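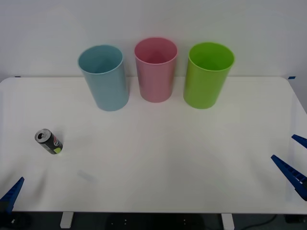
Blue, pink and green bins on the white table.

Home Diary Arenas Kit notes Links
Search this site Go

March, written up at 11.40 pm

Last public session out of Falotine at 8.15, house lights up by 8.30. Siu-ming Tam stayed on to do the vests and I had the hit logs. The Sukemis export finally ran without dropping the header row, so for the first time I have a clean month to look at instead of a patchwork. It covers 122 games and 3,017 disputed tags, where "disputed" means the vest recorded a hit and the phaser that should have sent it recorded no shot inside the matching window.

Some of those are simple clock drift. The vests resync at the briefing door, and if a group is hurried through, one or two never complete the handshake. The sign of it is a constant offset for the whole game, always in the same direction. I filtered those out first. What remained did not look like drift. The times were scattered but the places were not, and the bulk sat along the east corridor and the lower half of the ramp.

Kaiwen Lei's view is that the east corridor is just where people fight, so it will show more of everything. Fair point, and I had not corrected for it. I went back and divided by the total tags in each zone. The corridor came down a good deal but stayed on top. The ramp dropped into line with the rest, so I have crossed it off for now.

Test one. Corridor closed, single phaser on the tripod, vest on the stand at the far end with the rear sensor facing away. With the beam aimed straight down the middle, no rear hits. Moved the aim left in small steps until it met the wall panel by the second pillar, and the rear sensor began to register. Moved it back and it stopped. Did the same with the smoke on and got fewer hits but the same pattern. So it is a bounce, and the panel is doing it. Jinfeng Guo remembers that panel being swapped in the winter when the old one was kicked through, and the new one is gloss. The others in that run are matt.
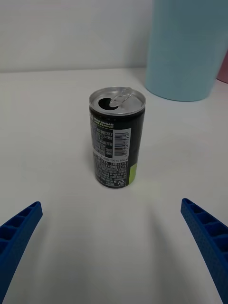

The second thing to check was whether small reflectors matter or only flat ones the size of a door. The arena has a lot of small bright parts: bolt heads, the edge strip on the ramp, the door plates, the clips on the barrier netting. A curved piece of metal throws the beam over a wide spread, so very little of it reaches any one sensor, while a flat one sends nearly all of it the same way. The top of a small drinks can is a handy case of both together, with a bright ring at the rim, a flat silver lid inside it and the pull tab sticking up at its own angle, and the black label below would count for much less if infrared treats it as the eye does. (It may not. Black print can be quite bright in infrared, and I have been caught by that with vest fabric.) On that reasoning the bolt heads can stay as they are and the door plates need looking at, as they are flat and at chest height.

Test two was the power setting. The Fan emitters leave the box on indoor high, and the whole set has been left there. Dropped the tripod phaser 2 steps and repeated the panel shot. Rear hits stopped. Direct hits at full corridor length still registered each time. At the longest sight line in the arena, balcony to base, it began to miss, so a reduction across the board would cure one complaint and start another. One step down may be a workable middle but I did not get to it before Siu-ming needed the stand.

Panagiotis Dimitriou rang from the Zorkitz office during this to ask if the scores could be made to ignore disputed tags. They could. I would sooner not. It would hide a failing emitter as readily as a reflection, and we would lose the one figure that shows either. Agreed to leave scoring alone until the panel is done.

Jobs:
- matt coat on the gloss panel, corridor side, two thin coats and leave overnight
- door plates, tape over one and compare it with the other
- one step down on the tripod phaser, balcony to base
- resync light at the briefing door, ask Zhuoran Jia if it can hold red until every vest has answered

Vest 14 has a cracked shoulder housing again. Same side as before. Siu-ming has glued it and put it at the bottom of the rack.

Contact | © Falotine arena diary | Back to top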